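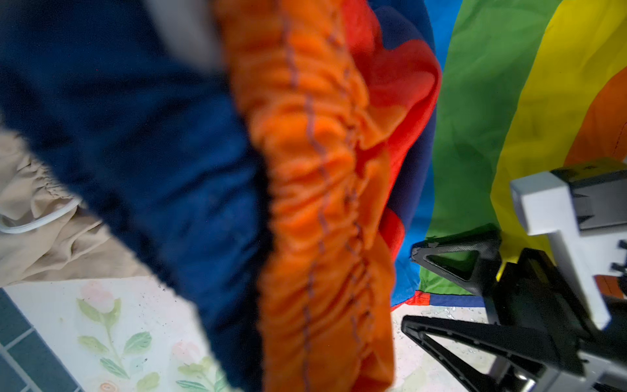 Figure 3. Gathered orange edge with two rows of purplish-blue stitching, beside navy fabric.

4.2 Color transfer and seam wear in multicolored children's clothing

Households in the Lamholm sample owned more striped and color-blocked clothing than we expected from the pilot. Of the 1,381 garments listed in the wardrobe diaries, 68 were described by their owners as having "too many colors to sort." Most of these were washed with darks, and a smaller group went in with whatever load was next. Only 20 were ever washed alone.

Respondents gave different reasons for these choices. Parents in Hirnness, where most homes share a laundry room, said they could not spare a machine for one or two pieces. Parents in Lamholm more often said they had stopped worrying after the first few washes. One mother kept a separate basket for striped clothes until June and then gave it up — "it was never full," she wrote. Cronin reports a similar pattern for school uniforms, although the sample there was limited to families with dryers.

Wear was reported at the seams and edges more often than in the body of the fabric. Gathered waistbands and hems came up most, and owners described them as "gone slack" or "wavy." Diaries used these words loosely, and we did not try to separate loss of stretch from broken stitching. Contrasting thread was mentioned in seven diaries, always as something that made later repairs hard to match.
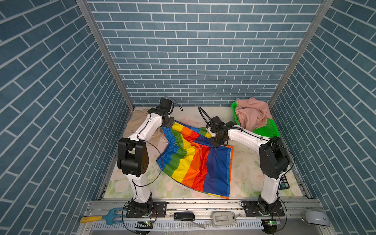 Figure 4. Rainbow-striped garment spread out, partly bunched near the top, with red trim along the lower edge.

Decisions to discard were rarely tied to color. A faded garment was usually kept for play or sleep, or passed to a younger child. A garment with a failed waistband was thrown out or cut up for rags, even when the rest of it was sound. Kavanagh, who coded the discard entries, found that few owners had tried to replace elastic, and those who had were mostly people who already sewed. The Birna repair evenings, held on Wednesday in the town library, were named by several respondents as the place where they learned to do it.

We return to repair skills in Section 5.

Correspondence: Aldo Sartori or Fiachra Kavanagh | © The authors | Back to top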